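Small kitchen setups, show yours! (page 2)

wollunov_fan
Finally got my counter order sorted and I love it!! Board in the middle, everything tall along the back: blue jug, tan box, red cup for the spatula, pink tray with the cloud on it. 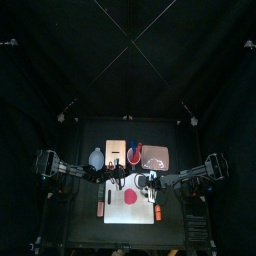 Re: Small kitchen setups
saltlick10
Love the cup! I'd still move the jug next to the sink. Mine lived at the back for 2 years and I knocked it over constantly.

wollunov_fan
No way, the jug stays, it's the prettiest thing I own :)

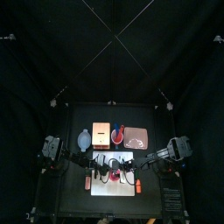

Nyokabi Nzioka
My kitchen in Ukthorpe is tiny, so I prep everything on one big board and never put it away. I do like a bowl right on the board like that pink one, so the scraps go straight in and the counter stays clean. Try it with onions, it's great!

saltlick10
Disagree, a bowl on the board just eats up chopping room. Mine goes beside it.

wollunov_fan
Depends on the board! This white one is big enough that I can keep something pink on it and still chop.
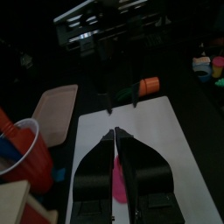
Re: Re: Small kitchen setups
Nyokabi Nzioka
Ha, fair. And I'm jealous of the handle slot, mine doesn't have one.

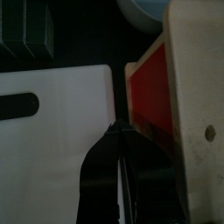 saltlick10
How do you keep a board from sliding?

Nyokabi Nzioka
Damp dish towel underneath, folded once. Works on any counter I've had!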